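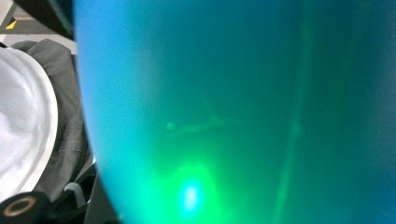

*Light through blue-green tinted material.*

# Lambert Gardeners Get a Free Herb Bed This Spring

LAMBERT — Residents of Lambert will be able to pick their own herbs at no charge starting in May, when a shared bed opens beside the Prirley Street parking lot.

The bed covers 900 square feet and is divided by low brick paths. Thyme, oregano, chives and sage went in during March. Basil and dill will follow once nights stay above 50 degrees, and mint will be grown only in sunken tubs to keep it from taking over.

The town is paying for the project with $3,000 left over from last year's street tree budget. Most of that went to soil, edging and a water line. The perennial plants came from Mirkora, a nursery on the county road, which sold them to the town at cost.

Anyone may cut from the bed between 7 a.m. and dusk. A sign at the gate will ask visitors to bring their own scissors, take no more than a small handful of each herb, and leave at least two-thirds of every plant standing. Pulling plants up by the roots is not allowed.

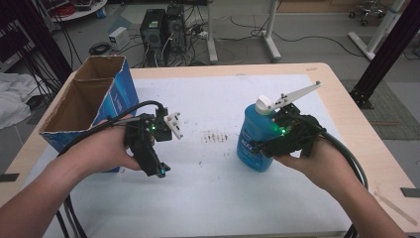 Chives and oregano can be cut from the first day. Sage and thyme were planted small and will be roped off until June so they can fill out. Lavender is planned for the sunny strip along the south wall, but the drainage there has to be fixed first. The town expects to dig in gravel before fall.

No sprays will be used on the bed. Visitors are still asked to rinse what they pick, as the lot next door is busy and dust settles on the leaves in dry weather.

The idea came from Ciltanau, the next town over, where a similar bed opened behind the library two years ago. That one started with 100 plants and now has 200, many of them grown from cuttings. Ciltanau closes its bed from November to March, and Lambert plans to do the same.

Gardeners with extra seedlings can drop them off at the Lambert town office during business hours. Pots should be labeled with the name of the herb. The town will not take fennel, which spreads seed easily, or anything showing signs of aphids or mildew.

A printed sheet on drying and freezing herbs will be available at the town office once the bed opens. Parking in the Prirley Street lot is free for the first hour.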